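Comparing two grippers before buying either one

I have been putting off the gripper decision since August. The budget covers one pair, the two candidates cost nearly the same, and everyone I asked told me to get the other one. So I spent my evenings running both in simulation first, on the same small job, with the same two arms and the same controller.

The job is dull on purpose. A shelf at the back of the table, a basket to the right, one arm on each side. The arm picks up a thin rod, carries it over and puts the end of it down into the basket. I call the project Ikolari, after a street I used to live on, and the two gripper models are the Plarnley and the Dogbe. The Plarnley has long wedge-shaped fingers. The Dogbe is shorter and wider, with flat pads.

I started with cameras, which I had not planned to do. My first week of runs used a close view low over the shelf, and I thought it would be enough for both grippers.
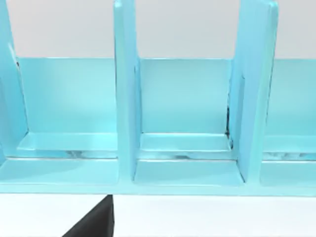
Close view of the shelf, with one fingertip at the bottom.

It was good for one thing. With a view that tight I could judge the gap between a fingertip and the base rail much better than from farther back. For everything else it was a poor choice. The finger comes in from the bottom and there is very little around it to tell you where the rest of the arm is. There are also some dark flecks along the seam by the right divider. I spent an evening thinking I had a collision problem before I decided they were most likely a rendering fault and moved on.

Senyo Nartey, who shares my office, suggested I pull the camera back and accept losing the detail. I did 200 runs with each view, using the Plarnley fingers both times and changing nothing else. The wide view won easily. Most of my failed drops came from the arm arriving at the basket at a bad angle, and I could not see that at all from up close.

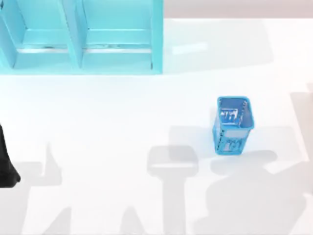 Gifty Odoi
Robotics technician and owner of this blog

The wide view has its own trouble, and it is the shadows. The arms can be almost entirely out of view and still put big gray shapes all over the table. My basket detector did not like that. It was fine with the rim, which is a strong blue against white, but it kept stretching its box downward into the shadow below. I softened the light, which helped a bit, and then retrained with the shadows left in, which helped more. If you are setting up something similar I would skip the lighting and go straight to the retraining.

After that I could compare the grippers properly. I gave each one 700 attempts at the full task, with the rod starting in a slightly different pose each time.

The Plarnley reached better. The narrow tip gets in close to the basket without the body of the gripper touching the rim, and the arm can stay fairly high and off to the side while the rod goes in at a shallow slant. Its weak point is grip. On a thin rod the contact area is small, and if the grasp is off center the rod turns in the fingers when the free end touches anything.

The Dogbe held on better. I don't think I saw the rod turn more than a handful of times. But the wide body means the wrist has to come in steeper, and the arm ran out of comfortable joint range over the far side of the basket. I ended up adding 26 extra waypoints to the path to keep it clear of the rim - far too many for a job this simple.

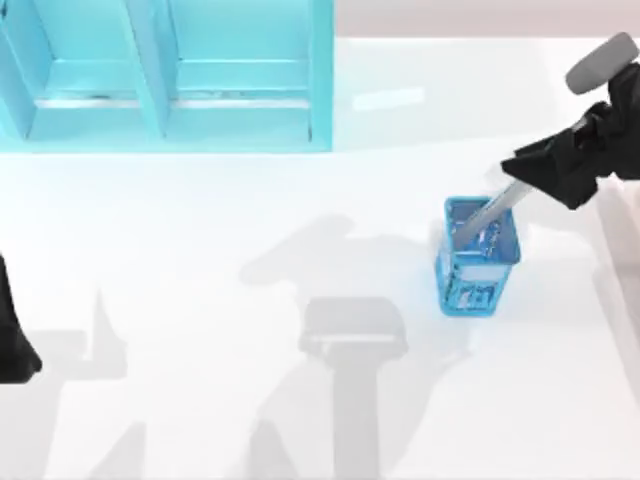

4 min read

The controller made less difference than I expected. I tried a plain position controller and then one with some give in it. With the Plarnley, the softer controller cut down on the turning, since the arm backed off a little when the rod met resistance. With the Dogbe I could hardly tell the two apart. It was also slower with both grippers, by 2 seconds per attempt, and I can live with that.

One thing I would do differently is the basket. The walls are full of small openings, and the contact model had a hard time with a rod tip near them. I swapped in a simpler collision shape and kept the detailed one just for looks. I should have done that on day one.

So I am going with the Plarnley and the softer controller. Ama Wumbei at Fodum has offered to lend me a set of rubber pads cut for narrow fingers, and if those stop the turning I may go back to the faster controller. The order went in on September 12, 2023. I still have to sort out the mounting plate, because the bolt pattern on my left wrist is older than the one on the right and I only have one adapter.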